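Curum > Móveis de entrada > Titesura > Arrumar e usar

4. Arrumar os chinelos na sapateira Titesura

Chegou até aqui, a montagem ficou para trás e agora vem a parte de que mais gostamos: dar uso ao móvel! A Titesura foi pensada para o calçado leve de andar por casa, aquele que acaba sempre espalhado pelo corredor, e com um pouco de método o tampo guarda os pares da família sem parecer uma banca de feira. Antes de começar, confirme que os parafusos das pernas ficaram bem apertados (ver secção 3) e que o móvel não balança quando se apoia a mão num canto.
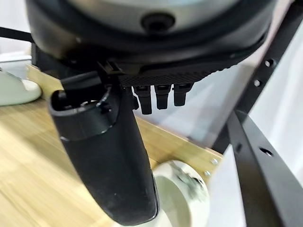
4.1 Preparar o tampo

1. Passe um pano macio, apenas húmido, por toda a superfície, e seque logo a seguir com outro pano.

2. Se o móvel assentar sobre alcatifa, pressione com cuidado cada canto durante uns instantes, para as pernas encontrarem o seu lugar. Repita ao fim de 18 dias, que a alcatifa vai cedendo.

3. Bata as solas dos chinelos umas nas outras, lá fora ou à janela, para soltar areia e pó.

CUIDADO: a areia risca o acabamento. Não arraste o calçado sobre o tampo; levante-o sempre.

4.2 Colocar os pares

4. Comece por juntar os pares no chão. Parece um passo a mais, bem sabemos, mas poupa muita troca depois.

5. Pouse cada par com os dois chinelos lado a lado e deixe um dedo de folga até ao par seguinte. Pode virá-los todos para o mesmo lado ou dar a cada par a sua direção, conforme o jeito que lhe der ao passar.

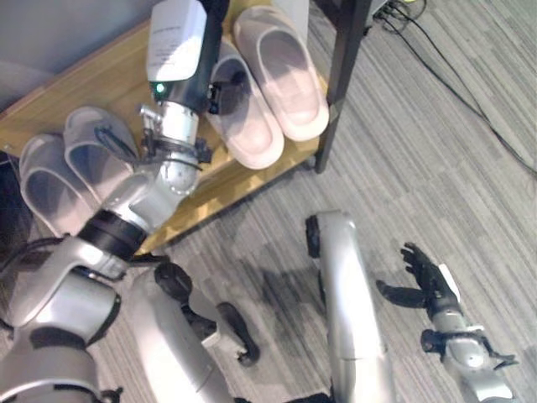 Os chinelos abertos, de enfiar, são os mais fáceis de arrumar, porque se pegam por um dos bordos e pousam-se sem desmanchar o resto da fila. Com pantufas altas já convém usar as duas mãos.

6. Afaste-se um passo e veja se algum bico ou calcanhar fica de fora do tampo. Se ficar, recue o par até assentar por inteiro.

NOTA: calçado molhado deve secar primeiro noutro sítio. A madeira clara marca com facilidade, e essas manchas já não saem com o pano.

4.3 Manter tudo em ordem

7. Uma vez por semana, levante todos os pares e repita o passo 1. Nós aproveitamos para trocar os do fundo com os da frente.
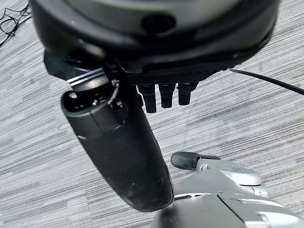

Em outubro, quando chega o tempo das pantufas mais quentes, guarde os chinelos de verão limpos numa caixa arejada e volte a apertar os parafusos das pernas. Se faltar alguma peça, peça o saco de ferragens com a referência 394 na loja de Quintanilla.

Texto revisto por Veronica Tudose, 2018-12-03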